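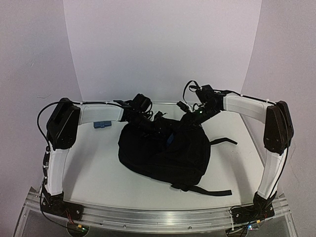

How to run a backpack demo at your open day

I've now helped with two robot open days at Zorkport, and people keep emailing me to ask how we set up the bag table, so I'm finally writing it down. It's a two-arm station and the job is simple to explain to visitors: get a folded item into a black backpack. Kids understand it right away, and so do grandparents!

1. Pick a boring bag

Soft, plain, no dangly keychains. Lay it flat with the opening where both grippers can get to it. We let the straps flop out on the table, and I wouldn't tuck them under, since then the bag sits on a lump and rolls. Use an item in a different color from the bag (ours is blue). Black on black is miserable to watch from the second row.

2. Clear the table

Bag, item, done. Hala Ramadan used to leave her coffee on the back edge and we had words about it. Walk past where the visitors will stand and check they can see between the two arms. If they can't, turn the bag a little.

3. Practice the reach

Bring both arms in slowly from the sides and stop when the grippers are over the top of the bag. Do this 30 times the day before (yes, really, put some music on). You want the grippers on opposite sides of the item with a bit of space between them. My first tries were much too fast and I kept bumping one wrist into the other.
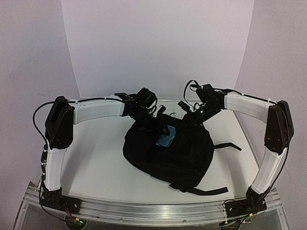
Both grippers at the top of the bag, one on each side of the blue item.

4. Talk while it moves

This is the hard part. Othmane Bensaid does our talking and he's great at it: he asks people how they hold a bag open at the grocery store, and everybody looks at their own hands. Then he stops talking and lets them watch. If you're running the arms, don't try to do the talking too. I did in January and lost my place in both.

5. Plan for the flop

Sometimes the fabric folds over and closes the bag up. Back both arms off, reset by hand, go again. Keep hands away until the arms have stopped, and have one person whose only job is the stop button. Groups of 4 at the front work well for us, with everyone else behind the tape.

Budget 3 tries per group. If you want our printed sign, ask Meriem Benmoussa at the front desk, she has a stack left over.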